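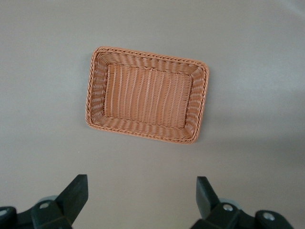 The shallow basket is having a long run. It sits on hall tables for keys and mail, on kitchen benches for bread, on desks for whatever comes out of a pocket at the end of the day. At Sastry, a homewares shop in Stambridge, 292 of them were sold in October, most to people who had come in for something else.

Narayanan Namboodiri has run the shop for nine years. He used to keep baskets on a low shelf near the door and now gives them a full wall.

"People buy one for bread and it ends up holding the remote controls," he says. "I've got one at home with nothing in it but batteries and takeaway menus."

The rectangle outsells the round by a wide margin. It fits against a wall, it slides onto a shelf, and two will go side by side in a drawer. Terracotta and tan are the colours customers ask for, followed by plain natural and then grey, which he has stopped ordering.

Rattan and plastic wicker can be hard to tell apart across a room. Rattan is the stem of a climbing palm and will dry out near a heater. Plastic can go through the dishwater and doesn't mind a damp laundry, though cheap ones fade in a sunny window. Namboodiri stocks both. His dearest rattan tray is $36.

Lavanya Ramasamy teaches weaving in the old Pimon building on the edge of town and has repaired roughly 400 baskets over the years. Nearly all of them came in with the same fault.

"It's the rim," she says. "People pick them up by one side when they're full."

A braided rim hides the ends of the strands and stiffens the top edge. Once it lifts at a corner, the walls start to spread. She suggests using two hands, and a dab of wood glue on a rattan strand that has only just come loose.

For cleaning she uses a dry paintbrush, worked along the weave - crumbs settle between the ribs of the base and a cloth only pushes them further in. A cane basket that has gone brittle can be misted with water and left in the shade for an afternoon.

Her next repair class is on 7/11/26. Bring your own basket.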